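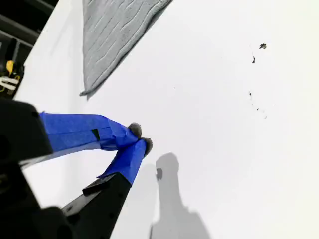

Keeping a lap chart by hand is the best thing I ever did for my enjoyment of long races, and I'd like to talk you into trying it before the new season gets going. You need a good deal of paper and a place to spread it out, and I really do mean spread it out. A big white tabletop like the one in the photo is lovely for this, with nothing patterned under the paper to confuse your eyes late in the day. Blue painter's tape, the same bright kind you see wrapped and creased there, is what I use for holding the sheets down (it peels off again without taking the furniture with it, and my husband has opinions about the furniture).

Posted 2022-02-03, filed under Watching From Home

What a lap chart is

A lap chart is a grid that tells you which car was in which position at the end of every lap. Laps run across the top, positions run down the side, and each time the field comes past the line you write the car numbers in a column, leader first. When you've filled in a few columns you can follow any car along the sheet with your finger and see it climb or sink. By the finish you have the whole race in front of you in your own handwriting.

Yes, the timing screens do all this for you. I have them open too, sometimes. But a screen shows you now and a chart shows you the story, and I find I remember races I've charted far better than ones I watched with my feet up. My chart from the wet race at Prasberg, with a coffee ring over the safety car, is still in a drawer, and I can tell you the whole afternoon from it.

What to gather

Paper, first. Squared paper is easiest. If you only have plain, rule it the night before and not over breakfast, because ruling always takes longer than you think and you will miss the grid walk. For a sprint race a single sheet turned sideways will do. For a long one you'll be joining sheets, so put them side by side, tape the seam on the back, and write the lap numbers across the top right away so that you can't lose your place at the join.

Pens in two colors. One is for the ordinary running and the other is for anything odd, like pit stops, penalties, or a car that's a lap down. I use black and red. I used to have a whole rainbow, a color for each team, and it looked beautiful for a few laps and then I had the wrong cap on the wrong pen and the Flinard cars were suddenly green.

An entry list. Print it with big type and keep it where you can glance at it without turning your head. Car numbers are all you'll be writing, so you want to know them well. I go over them the evening before a bit like spelling words, and it does help.

Something to drink, in something with a lid. See the coffee ring.

Setting up the grid

Write the starting order in the first column, before lap one, and head it with a G. Take it from the official grid as late as you can, since somebody is forever being sent to the back for an engine change while you're making sandwiches. If a car starts from the pit lane, put it at the bottom with a little p beside it.

Leave a blank strip below the last position. You'll want it for notes, and it's much nicer to have them straight under the lap they belong to than scribbled up the margin with arrows.
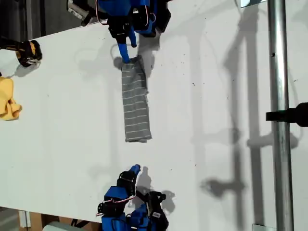

Samuele Gatti wrote under the first version of this guide that the blank strip ought to go along the top, above the leader, so that your sleeve doesn't drag through wet ink every time you reach for it. I tried it for a whole race weekend and I must admit he has a point if you're left-handed. I'm right-handed and I went back to the bottom. Do whichever suits your sleeve.

Charting the start

The opening lap is the hard one and you should make your peace with that now. Everybody arrives at once, half of them are swapping places as they cross the line, and the director will cut to a replay at the worst possible moment. Write down what you're sure of and leave a gap for what you aren't. The gap can be filled from the next lap, when things have usually strung out a bit.

Say the numbers out loud. It feels silly the first time, but your mouth is quicker than your pen, and you can hold several numbers in your ear while your hand catches up. If there's someone in the room with you, ask them to call the numbers while you write. My daughter called for me at the Stosis season opener last June and we got the entire first lap clean, which I have never managed on my own.

Marking the oddities

Keep your symbols few and keep them the same from one race to the next. Mine are a circle around the number for a pit stop, a line under it for a car that has been lapped, and a cross for a retirement. When a car retires, write the reason in the notes strip as soon as you hear it. You will think you'll remember whether it was the gearbox or the clutch, and you won't.

Safety cars get a wavy line down both sides of the column in the second color. Keep charting through them even though the order hardly changes. It's tempting to take a break, and that's exactly when half the field dives into the pits and you come back to a mess.

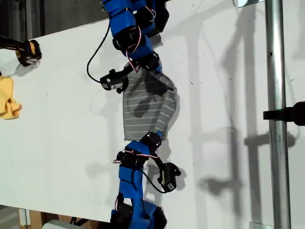 Gray striped cloth held up between the blue arms.

Long races

Sprint races are good practice, but the endurance rounds are where a chart really pays you back. The Triantafyllou Trophy can run up to 131 laps, and by the closing stint even the commentators get muddled over who has stopped and who hasn't. You won't be muddled. You can look back along the row, count nothing, guess nothing, and just see the circles.

You don't have to write every car every lap for that long, and I wouldn't want you to wear yourself out. Chart the leading group fully and check the rest whenever the full order comes up on the screen. If you prefer one class, chart that class and leave the others alone. A tidy chart of part of a race is much more use to you than a frantic chart of all of it.

If you fall behind, and you will, skip. Leave the missing columns empty and start fresh at the lap being run. I once spent so long trying to rebuild a stretch I'd missed during a phone call that I missed the pass for the lead as well, and I was cross all evening.

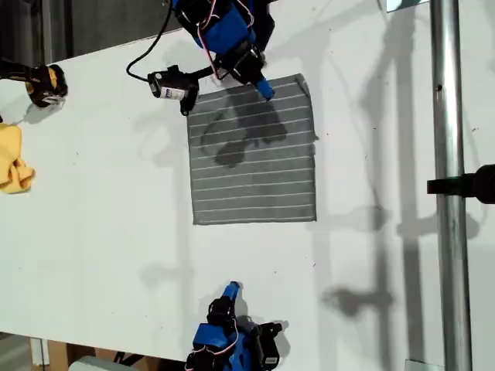

Reading the chart back is the treat at the end, so don't rush to put the pens away. Take a colored pencil, pick a driver, and draw a line through their number from column to column. Do it for the winner and for the one who finished second, and see where the lines cross. Before you start, smooth the sheets properly. Paper that has been leaned on for hours behaves a good deal like that striped cloth on the table, mostly flat but with the upper right corner lifting and curling, and a pencil line will wander off if the corner comes up under your wrist. The thin even stripes on the cloth are a decent picture of what you want from your ruled rows, by the way: the same spacing all the way from top to bottom, so your eye slides along without hopping to the neighbor.

Checking against the official results

Wait until the results are final before you correct anything. Penalties get handed out well after the flag, and if you correct too early you'll be correcting your corrections. I write the official order in its own column at the far right and leave my own column alone, mistakes and all. It's interesting to see where I went wrong, and it's usually the same place, the lap right after a round of stops.

Storing them

Roll the long ones, don't fold them. The creases always land on the good bits. Write the circuit and the race on the outside of the roll, in big letters, and slip a loose rubber band around it. A tight one will bite into the paper over the winter.

If you try this at the first round, do leave a comment and tell me how far you got before you lost the midfield. And if anyone has a spare entry list from last year's Prasberg support races, I'm missing a page of mine and would be glad of a scan.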